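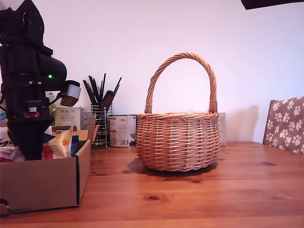

Kęstutis Kuusk wrote:
I would ask that the proposed quota be reconsidered before the next collection block begins. Seventy examples per task is adequate for rigid objects. For foil and paper packaging it is insufficient, and the evaluation at Henddale has already suggested as much.

Udelora_Desk wrote:
The comment is noted. The figure of 70 was set for the box-to-basket task as a whole, without regard to packaging type. Operators may request an extension through the usual form, provided that the examples already submitted have passed review.

m_teuber wrote:
I support the extension but not the reasoning. In my view the difficulty lies in the starting arrangements. If every operator tidies the box in the same way between examples, the model will learn the arrangement and very little else. A larger number of near-identical examples will not correct this.

Kęstutis Kuusk wrote:
With respect, Ms. Teuber, the arrangements were varied in the December block and the grasps on soft bags remained poor.
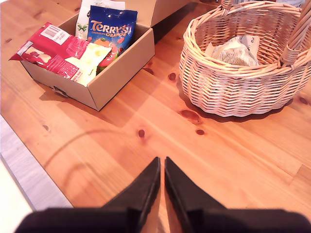
m_teuber wrote:
Variation should be recorded as well as performed. The December notes list the objects used but not their positions, so no one can now say how varied that block was. I would suggest a short written entry before each example. With a red and white bag leaning out over the side of the box and a blue Terry's Chocolate Orange bag behind it, the entry need only say which bag is in front and whether any part of it is above the rim. This takes very little time and allows the reviewer to sort the examples afterward.

kalnins_rig2 wrote:
Speaking for the Kalniņš group, we would find a written entry for every example a burden. Our operators work in two-hour sessions and are already asked to complete six fields. Could the entry be made only when the arrangement changes?

m_teuber wrote:
That would be acceptable to me, if the arrangement changes often enough.

Kęstutis Kuusk wrote:
I have no objection to the entries. I maintain my request on the quota.

Udelora_Desk wrote:
The following will apply from Saturday. An arrangement entry is required at each change, and no arrangement may be used for more than two consecutive examples. The quota is unchanged for the present. Failed grasps are to be kept and marked as failed - they are not to be deleted by the operator.

jedness_ops wrote:
Does the rule on failed grasps also cover examples stopped by the operator before contact? Jedness has been discarding those.

Udelora_Desk wrote:
Please retain them under a separate mark until the matter has been decided.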